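Nesum manipulation software - minutes, October planning meeting

Chair: Jocelyn Calimlim
Notes: rotating, perception group this time 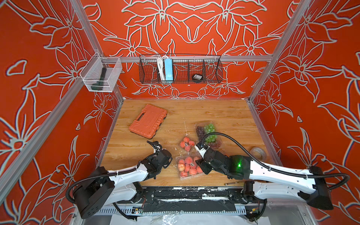 Minutes of the September meeting were accepted with one correction. The planner timeout in item 4 is set in the config file and does not need a rebuild.

1. Perception

The new segmentation model was run on the fruit set. Clear plastic is still the main source of errors. Lid edges are picked up as separate objects, and grapes behind plastic are often merged into one mask. Recall on peaches went from 71 to 76 percent with the retrained weights. Jocelyn asked for the grape numbers to be reported separately from now on.

The patterned walls were discussed again. Two people wanted plain panels for the baseline. Agreed to leave the flowers up, as the Brostel cell will not have a plain background either. The wall mask stays off by default.

2. Planning

Both arms can now be planned in one call. Planning time is fine when the grippers work apart, but the planner stalls when both go for neighboring containers. Of the failed plans in the last batch, 53 were rejected by the self-collision check, many of them on the cable sleeves. The sleeve model is a fixed capsule and too fat near the wrist. Options were a thinner capsule or a chain of small ones. Going with the chain, left arm first.

3. Control

Gripper force limits are still shared between the two arms. They need to be split before the Mercado release. Fallback on lost camera input is to hold position - no objections.

4. Tooling

Zindamia log viewer now opens files over 2,000 seconds without crashing. Scrubbing is slow. Request to show both gripper states on one timeline, low priority.

Actions
Perception: separate grape report, lid edge filter.
Planning: sleeve chain on the left arm, rerun the failed batch.
Control: split force limits, update the release notes.
Jocelyn: ask Brostel for their cell dimensions.

Meeting closed at 11:40 a.m.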